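05/06/2022

Diary of the Collections Room, Havdale House

The room was opened at the usual hour and the overnight sheet was signed. The dehumidifier had been emptied by the evening staff, and the reading on the wall gauge stood at 40, within the range set for the room in May. The blinds on the courtyard side were left down for the morning.

The principal work of the day was the continued sorting of household donations received through the Narko Street drop-off. Lot 622 was finished before the midday break. It held bed linen and kitchen towels for the most part, all of it folded and tied by the donor, and it required very little attention beyond checking for stains. Two pillowcases were set aside for mending. The remainder was entered in the register and moved to the tall shelves by the stairwell door.

Lot 1521 was then brought to the sorting table. This lot had been logged at intake simply as "mixed, small," and the label on the carton gave no further particulars. The register requires an entry for every article, and the term "mixed" is not accepted in the final column. A reminder to that effect has been placed in the intake tray. It is the third such reminder since the new forms were issued, and the wording has been made somewhat firmer.

The articles in Lot 1521 were of the everyday sort that families pass on when a child has outgrown a room or a cupboard has been cleared. The sorting rules were applied as follows. Drinkware is entered under Kitchen, whether it was made for a child or for an adult. Bottles are entered under Kitchen as well, unless they still carry a product, in which case they are refused. Stuffed animals go to Nursery and are held for washing before they are offered to any household. Cloth goods are entered under Linen once their use has been settled, and under Linen, General, if it has not.

Some time was spent on this last point. The striped cloth in Lot 1521 could not be placed with confidence from the intake notes, which mention it only as "white, striped." It was decided to enter it under Linen, General, with a note that the entry may be amended. The practice in past years was to hold such articles back until their use was known, and the result was a shelf of unplaced goods which took the better part of a spring to clear. The present rule is preferred.

The plush dolphin was entered under Nursery. There was a short discussion of whether sea animals should be listed together with the farm and forest animals, the printed list having no heading for them. A heading has been added by hand - "Nursery, Animals, Sea" - and will be included when the list is next printed. The dolphin is the first article under it.

The large gray bin remains in service at the table. It is scuffed and scratched, and the coating has worn away in places along the lower part of the slope. A replacement was priced in the Siltico catalog during the winter, and the request was returned with a note that worn finish alone does not qualify. The bin is sound and will be kept in use through the summer. The matter may be raised again when the budget for shelving is reviewed.

Correspondence was dealt with in the afternoon. A letter was received from the Górecki Fund confirming that the mending allowance will be continued for another year on the same terms. A reply of thanks was drafted and left for signature. A second letter, asking whether the room accepts lamps, was answered in the negative, with the address of the reuse depot enclosed.

Supplies are adequate with the exception of tie-on labels, of which 9 remain. An order has been placed. Until it arrives, paper slips are to be used for Linen and the labels reserved for Nursery, where the slips tend to come loose in handling.

The register was closed and initialed. Lot 1521 is to be carried over to the next working day for final entry, the Kitchen column being still incomplete. The key was returned to the front office.

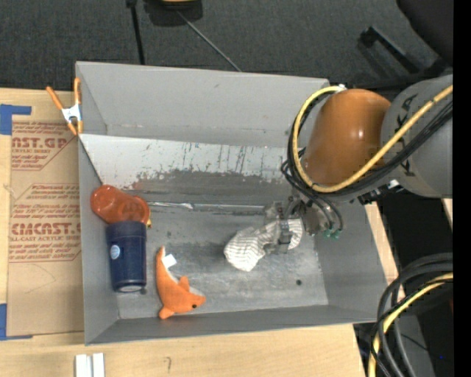

Lot 1521: bottle, cup, plush dolphin and striped cloth.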